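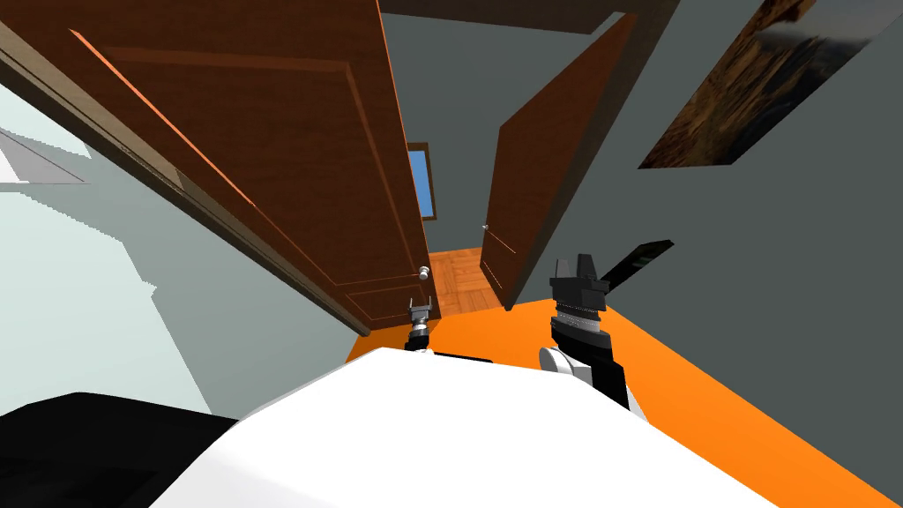
The Virley Robotics Club is a student group at Hollmann Technical School. It works on one problem in household automation: getting a mobile robot with two arms through an interior door without help. All first attempts are made in simulation. The standard test room has a pair of reddish-brown paneled doors, each with a small silver knob, and an opening between them that leads to a second room with a parquet floor. The robot has a white body and a two-fingered gripper on each arm. Students write the code that decides where the base stops, which arm reaches for the knob, and when the fingers close.

What we work on

Door opening is split into four stages: approach, grasp, turn and pull. Each stage is a separate program with its own start condition, stop condition and time limit. A stage can be replaced without changes to the others, so a first-year member can work on the approach while a senior member rewrites the turn. The stages are joined by a short controller that the club calls Plidau. Plidau does no planning of its own. It reads the result code from one stage and starts the next, or sends the robot back to its starting position.

Most of our work goes into the grasp. A round knob gives a two-fingered gripper very little flat surface to hold, and a small error in wrist angle is enough for a finger to strike the side of the knob instead of passing it. Members are expected to learn wrist alignment before they are allowed to change anything in the turn stage.

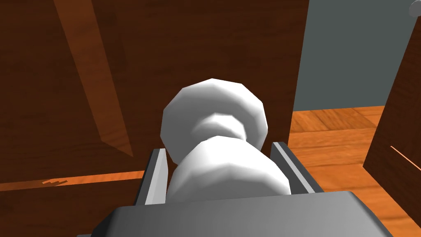

Grasp stage: fingers open, one on each side of the knob.

The knob in our current door model is built from flat facets. This keeps the contact calculation fast, but a finger resting on a corner between two facets behaves differently from one resting on a face. Code that works at one knob rotation can fail at the next. For this reason every grasp program is tested over the full set of 183 starting poses before it is accepted. A smoother model is on the work list for the second half of the year. It will be slower to run, and the tests will have to be rescheduled to fit the lab's overnight hours.

How the club runs

The club meets in the computer lab on the second floor of the Clarkitz building. Sessions run for 2 hours after the end of classes. We have 28 members across all grades. No previous programming is required, but new members complete an introductory unit first. It covers coordinate frames, joint limits, reading a log file and using version control. Students who already know this material may submit a working approach program in place of the unit.

Work is done in pairs. One student edits the code and the other reads the log and keeps the test record. The roles change at each session. Test records are kept in a shared folder and include failed runs — a record with no failures in it is returned to the pair for checking.

A batch of 2,000 simulated runs is completed on each release of the full door program. The results are sorted by the stage in which the run ended, and the stage with the most failures becomes the main subject of the next work period. In February that stage was the pull, where the base was backing up before the arm had room to follow. The fix was a change to the order of two commands and a lower base speed.

Assessment

Club work can be counted toward the Hollmann technical elective. Students who choose this option hand in a written report of one stage, with source code, test record and a description of at least one failure that was traced to its cause. Reports are graded on method and on the quality of the record. The success rate of the program is not graded.

Equipment and access

Members use the lab workstations during sessions. The simulator can also be installed on a home computer, but full batches should be run only on the lab machines. Door models, room files and the robot model are read-only. Requests to change them go through the club's issue list, with the reason for the change and the tests it will affect.

Joining

Students may join at the start of either semester. Forms are available at the Clarkitz building front desk and should be returned there with a parent or guardian signature. Visitors from other schools may attend a session by arrangement with the Hollmann office.

Page last updated 21 May 2026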